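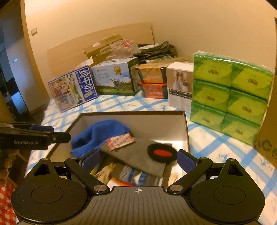
I finally watched the last episode of Potholm, and I have been thinking about it on and off for a week. I came to the show late, after it had already been picked over by everybody who wanted to pick it over, and I managed to get through all 7 seasons without having the ending spoiled. I watched most of it at the kitchen table with my laptop in front of me and a plate on my knees. The table has a white cloth on it with light-blue bands running across at a slant, and I now connect that cloth with the show so strongly that I half expect to hear the theme music when I sit down to breakfast.

For anyone who hasn't seen it, Potholm is a drama about a family that runs a ferry company in a town of the same name. The father dies in the first episode and leaves the business to the wrong child. That is the whole setup. There are no murders until season four, and even then it is only one, and it gets solved fairly quickly. Most of the running time is people arguing in offices and on docks.

I started it because a coworker kept telling me to. I gave up twice. The first season is slow, and the sound mix is bad enough that I had the captions on from the second episode. I would tell a new viewer to get as far as the storm episode and decide there. If the scene in the engine room doesn't do anything for you, the rest of it won't either, because that is the kind of scene the show likes best. Two people who can't stand each other have to fix something, and they talk about their mother while they do it.

Seasons two and three are the best stretch. The younger daughter gets more to do, and the actress playing her is very good at looking like she is listening. I read that she had done mostly comedy before this. You can tell in the wedding episode, which is the funniest hour of the show and also the one where the brother leaves.

Season five is where I nearly stopped for good. They bring in a rival company called Flusonix, and the people who work there all talk like a commercial. I understand that the writers needed somebody for the family to fight once they had stopped fighting each other. It still felt like a different show had been dropped into the middle of this one. The merger plot goes on for nine episodes and could have been done in three. I did laundry during a lot of it.

Then season six drops all of that in the first ten minutes and goes back to the family, and I was happy again.

I won't give away the finale, except to say that it takes place almost entirely on one crossing, in one night, and that the dog is fine. I saw a lot of complaints about the last shot. I liked it. It holds on the water for a long time and then the credits come up without music. My husband thought the stream had frozen and got up to check the router.

The thing I didn't like was the letter. There is a letter that everybody has been looking for since season one, and when it is finally read out loud it says what any viewer would have guessed by the end of the pilot. I would have been happier if they had left it closed.

There is talk of a spinoff called Bodin, which would follow the harbor pilot. I will probably watch it. He was never my favorite, but he had the best coat. It is supposed to start filming in June, if the fan forum is right, and the fan forum is often wrong. That forum has a thread on the finale that was 327 pages long when I looked, and I read more of it than I should have.

Next up is Trerkunia, which I have seen described as a fantasy show for people who don't like fantasy. I do like fantasy, so I don't know where that leaves me. It is only eight episodes and they are short. I watched the first one last night and there was a map at the beginning, which is a good sign. I couldn't follow who was related to whom, but I had that problem with Potholm too and it sorted itself out by the third episode.

I'll write something about it when I'm done. If you have seen it, please don't tell me about the queen. Somebody at work already started to, and I had to leave the room.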